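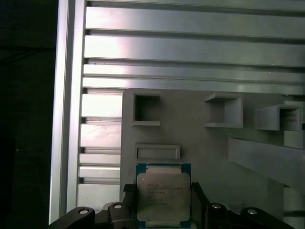

How a Robot Hand Gets Its Checkup

A computer processor is a small, flat square that does the thinking inside a computer. Some processors are made for big machines called servers, which store websites, games and videos. They cost a lot of money and they are easy to damage, so at the Zeltitz workshop a robot moves them from place to place.

The robot is called Skoryk. It has one arm, and at the end of the arm is a gripper. A gripper is a robot's hand. Skoryk's gripper has two black fingers that close on a processor from both sides, the way you might pick up a cracker by its edges.

The space where a robot works is called a cell. Skoryk's cell has a gray panel with square holders on it, and metal rails with long grooves. The grooves are useful. Parts can be bolted anywhere along them, so if a holder has to move over a little, the whole cell doesn't need to be built again.

Who looks after it?

Wojciech Laskowska is a technician. He checks Skoryk every morning before work starts, and he does a longer service after every 4,000 moves. The robot's computer keeps track of the moves and puts a message on the screen when it is time.

First he stops the robot and turns off the power. Then he puts his own lock on the switch and keeps the key in his pocket. With the lock on, no one can start the robot while his hands are near it. Everyone who works on the cell has their own lock.

Checking the fingers

Wojciech wipes the fingers with a cloth that doesn't leave fluff behind. Dust can make a processor slip. He looks at the flat inside part of each finger for scratches and worn spots. If he finds one, both fingers are changed together. A new finger and an old finger would not squeeze evenly.

Next come the screws. A robot arm shakes a tiny bit each time it stops, and shaking can slowly loosen a screw. He uses a torque wrench, a tool that clicks when a screw is tight enough. Too tight is bad too, because the screw can crack the part it is holding.

Teaching the robot where things are

After the service, the robot may be out of place by less than the thickness of a fingernail. You would never notice, but a processor might bump the edge of its holder. So Skoryk has to be taught again.

Damian Kubiak does this job. He takes off Wojciech's worry about breaking something by using a dummy, a plain metal square the same size as a processor. When the cell is ready and the power is back on, he stands outside the fence with a control pad and moves the arm very slowly to each holder. When the dummy lines up, he presses a button and the robot saves that spot.

Then Skoryk runs by itself at slow speed. Damian watches 13 practice moves. If the dummy touches an edge even once, he fixes that spot and starts the practice moves over.

Words to know

Cell: the space where a robot does its job.
Gripper: the part of a robot that holds things.
Dummy: a safe copy used for practice.
Torque: a turning force, like the one you use to open a jar.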